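Can machines do kitchen chores yet? Tabletop tasks, simulated and otherwise

Posted 2022-05-05 by Selim Güler
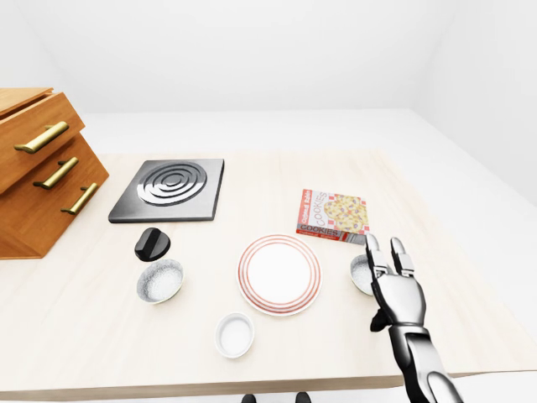
Tabletop kitchen set in simulation: drawers, hot plate, knob, dishes, cookie box, humanoid hand at right.

I keep reading that household manipulation is nearly solved, so I want to pin down what people mean by it. Take a layout like the one at the top. Drawer unit on the left, hot plate at the back, a control knob in front of it, a striped plate in the middle, a ramekin, two small speckled bowls, a box of cookies. The chores I would ask for are dull ones. Close the drawer. Put the ramekin on the plate. Move the cookie box without crushing it. Which of these would you trust a machine to do all day with no one watching?

My position: none of them, outside of simulation.

----

flostwood_bench wrote:

Define trust. We run a drawer-closing policy on real hardware and it succeeded in 47 of 60 trials last August. That is not good enough for a kitchen, but it is well past "none." Closing is the easy direction. You push on a flat face and the rails do the rest. Opening by a bar handle is where we lose, mostly on the approach angle.

----

Selim Güler wrote:

47 of 60 with a person standing by to reset it, I assume. Count the reset time and the person could have closed every drawer in the building.

----

flostwood_bench wrote:

Yes, with a person standing by. It was a test, and tests have people. Your original question was about capability, and now you are asking about labor cost. Pick one.

----

Gülizar Demirtaş wrote:

I would separate the objects by what they do to the controller.

Plate: low, wide, hard to get a finger under when it sits flat. A parallel gripper takes the rim from the side and the plate tilts. A hand with several fingers should do better, but in my experience the extra joints cost more in tuning than they return in grip.

Ramekin: straight sides, so it is the friendliest thing on the table. Any competent gripper handles it.

Cookie box: the shape is trivial and the stiffness is unknown. Simulators usually model it as a rigid block. A real carton gives under the fingertips, and any grip force you learned on the rigid one is wrong.

Knob: if it is lying on the table it is a small rounded part with a ridge, and you pinch the ridge. Fitted to a stove it becomes a torque problem, a separate job with separate failures.

----

Funari wrote:

Agree on the plate, disagree on the hand. I work in light assembly and we switched two stations from parallel jaws to a multi-finger hand. Setup was miserable. After that, changeovers between parts stopped needing new jaws, and that paid for the misery. A kitchen has far more part variety than my floor does, so I would expect the case for fingers to be stronger there.

----

Gülizar Demirtaş wrote:

What was your part count before and after? If you already had fixtures holding each part in a known pose, the hand was solving an easier problem than the one in this thread.

----

Funari wrote:

Fixtured on one station, loose in a tray on the other. The tray station is slower. I will grant you that.

----

duman77 wrote:

Nobody has brought up lighting. Look how even it is in that render. White walls, faint shadows, pale wood. Put the same table under a window in late afternoon and the shiny rings on that burner will wreck your depth readings. We lost 300 hours of logged data on the Salness rig to glare off a steel tray before someone hung a cloth over the window.

----

flostwood_bench wrote:

You can randomize lighting during training. Everyone does.

----

duman77 wrote:

You can randomize color and brightness. Depth sensor dropout on bare metal is a different thing, and most of the randomization I have seen leaves it out -- or adds speckle noise and calls it done. Real dropout comes in large patches that move as the arm moves.

----

Selim Güler wrote:

This is closer to what I was after. So the working list is: closing drawers, passable with supervision. Ramekin, probably fine. Plate, depends on the hand and on who you ask. Carton, untested by anyone here. Burner, bad for the sensors before you even touch it.

I still would not leave it alone in a kitchen.

----

flostwood_bench wrote:

Neither would I. I would leave it alone with the drawers, with a force limit set and the hot plate unplugged. If there is interest I can post our failure breakdown for the handle pulls. It needs cleaning up first, the labels are inconsistent between the two operators.

----

Gülizar Demirtaş wrote:

Please post it, inconsistent labels included. I want to see how many of the misses were perception and how many were the wrist running out of range.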